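# Chapter 12: Marriage, Ceremony and the Early Household

Most marriages are marked by two separate events. The first is legal: a license is issued and a record is signed. The second is social and may take place in a church, a hall or a kitchen. Sociologists treat the two separately and date the marriage from the first. Couples, when asked for their anniversary, nearly always give the second.

This chapter is concerned with the period that follows both. The main source is the Tevcombe household study, in which Orysia Yatsenko and Yaw Tsikata interviewed 223 couples in their first year of marriage and again in their sixth. Terms printed in bold are defined at the end of the chapter.

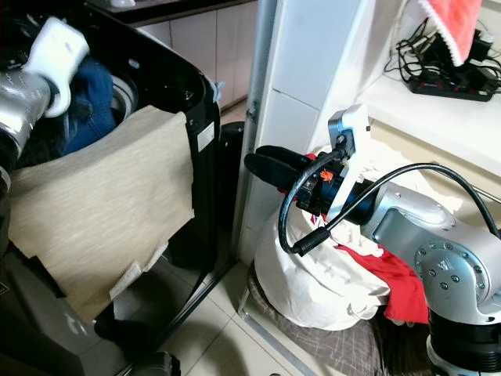
## 12.1 Length of engagement

Engagement length is measured from the date both partners regard the marriage as agreed. In the Tevcombe sample the median was 15 months. Short engagements – under three months – were more common among couples marrying for the second time, and among those whose wedding date depended on a job transfer or an available building.

Yatsenko and Tsikata found no link between engagement length and reported satisfaction in the sixth year. Baumgart's earlier survey had reported a weak one. The difference may come from the samples: Baumgart excluded couples who had lived together before the wedding, and Tevcombe did not. Section 12.4 returns to this problem.

## 12.2 Division of routine work

A **task settlement** is an arrangement about housework that both partners can state when interviewed apart. Few couples reach one by discussion. In most homes the person who does a job twice in the first weeks goes on doing it, and the arrangement is described later as a preference. Laundry and bill paying settle early. Cooking settles late and is often reopened after the birth of a child.

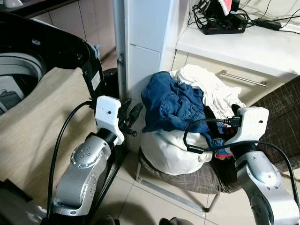
*Figure 12.1. A top-loading washing machine with a beige cover draped over the front.*

Settlements are recorded on a two-column form, one column per partner, completed separately. Where the columns disagree, the task is coded as unsettled, even if both partners say they are content with it.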